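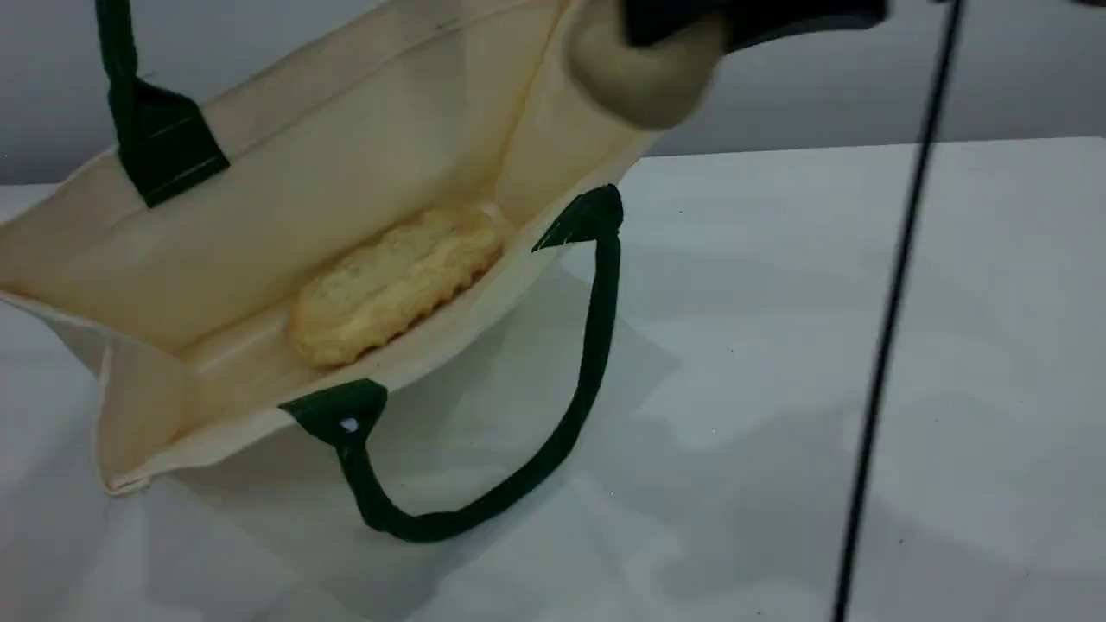 **Reading notes from Endon**

Well, the summer reading challenge is over for another year, and I've hardly stopped grinning since July. When we first talked about it over tea I thought we might get a dozen of you, if the biscuits were good, and in the end 80 readers signed up — eighty! — and between you (I have added it up twice, and then made my husband add it up) you got through 2559 chapters. Some of those chapters were very short, as one of our younger members was kind enough to point out, but a chapter is a chapter and I'm counting every one.

The book most often borrowed was *The Ferryman of Prastum*, which I'd never heard of before Tomomi Ueda pressed it on me in the spring. I started it at 2 in the afternoon, meaning to read a few pages while the potatoes boiled, and you can guess what became of the potatoes. The middle wanders a bit, I'll grant you, and there is a good deal about eels, but do stick with it.

For the autumn we're turning to short stories, beginning with the Nic Aodha collection, *A Lamp at Carkholm*. There are 18 stories in it and we'll take the first half at our next meeting, so please don't feel you must finish the whole thing (though I expect a few of you will, and I shall try not to be jealous).

We still have a few spare copies on the shelf by the front desk. If you've finished with a summer book, do drop it back when you're passing — there's a waiting list for the Ferryman, and I'm on it again myself.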